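8 Oct 2020

Landing room, upstairs. Continuing from the September pages.

Finish on the small table first, as that has been hanging over me. The test panel under the stairs had three patches on it: plain hardwax oil, the same oil with a little white in it, and the waterborne matte from Simville. Left them alone since the middle of September. The plain oil has gone more orange than I like. The white one looks chalky where it collected in the grain. The waterborne one is close to bare wood and wiped clean after I left a ring of cold coffee on it overnight. No mark from the coffee, a very faint mark from a wet glass, gone by the afternoon.

Decision: leave the top as it is for now and use the waterborne when it next needs sanding back. The warm color is fine against the floor and I don't want to make it darker. Next coat goes on with the foam pad. The roller left small bubbles on the test panel and I had to knock them down with the gray pad between coats.

Remaining finish in the can: I wrote 500 ml on the lid with marker. Enough for the top twice over. Keep it off the cold shelf.

Stiffness. The table still has a slight shake along the long direction if you lean on it. Checked the leg bolts one at a time with the top unloaded. One was loose by half a turn, the others were tight. With all of them tight the shake is smaller but still there, so it must be coming from the brackets or the feet. Slid a folded card under each foot in turn. The foot nearest the railing is the one. The planks dip a little there. Put a felt pad under it and it stopped. I would like something harder than felt in the long run, the felt will pack down in a month or two. Akanda has screw-in leveling feet in their list, M8, which should fit the legs if the thread is what I think it is. Check the thread before ordering.

Floor. The gap at the stair head is the same as in September. I had marked it with pencil on the trim and the marks still line up. The brown boards show dust less than the gray ones. Vacuum with the brush head only, the bare nozzle caught a plank edge last month and lifted a splinter of the surface layer.

Power. Everything in the room still runs off the one strip on the floor and the cables wander. White and black mixed together and one goes up toward the table leg. I want them along the wall in a channel with a single drop to the table. Measured the run along the wall: 632 cm including the corner. The channel from Brastlow comes in lengths of 163 cm, so four pieces and a short offcut left over, and one inside corner piece. Adhesive back. Wipe the baseboard with alcohol first and give it an hour. The strip itself can go on a bracket on the wall so it is off the floor and easier to sweep around.

Railing. Went over the balusters by hand. No movement in any of them. The height from the floor to the top of the rail is 108 cm. Dust gathers at the foot of each one and a dry paintbrush is the quickest way to get it out. Nothing small should be left close to it, as there is only the lower floor on the other side.

Seating. Too many chairs up here for the space. The white slatted one is good for visitors and can stay. The black mesh one gets used as a plant stand more than a chair. Plan is a low shelf along that side for the plant and the bottle, then the chair goes back to being a chair. Shelf no deeper than a hand's length or it will be in the way of anyone coming past the rail.

Things on the table. The deer picture and the pink and white flowers stay in the far corner. I tried the picture on the wall last month and it looked lost. A coaster for the mug, cork, until the new coat is on and fully hard. The data sheet says a week, I would give it two.

To do:
Check leg thread, then order leveling feet.
Order channel and corner piece. See if Parkport has the same channel in stock, it would save the shipping.
Cut and sand the shelf board. There is an offcut of birch downstairs that is long enough.
Foam pads, two.
Throw out the test panel patch notes once copied here.
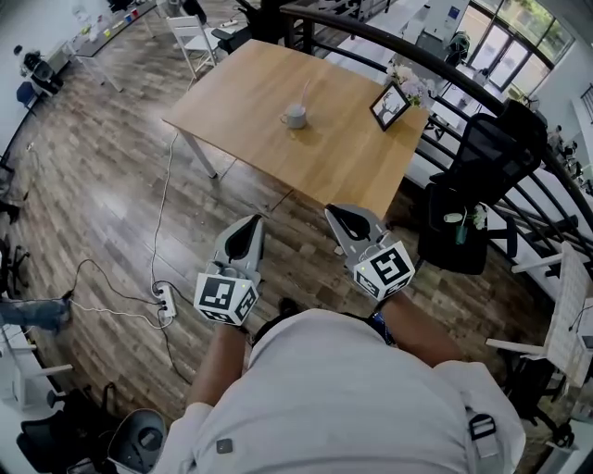

The shelf board needs its front edge rounded over before it goes up. An eighth-inch radius will do, by hand with 120 and then 180. Brackets from the old pantry shelf if I can find the screws.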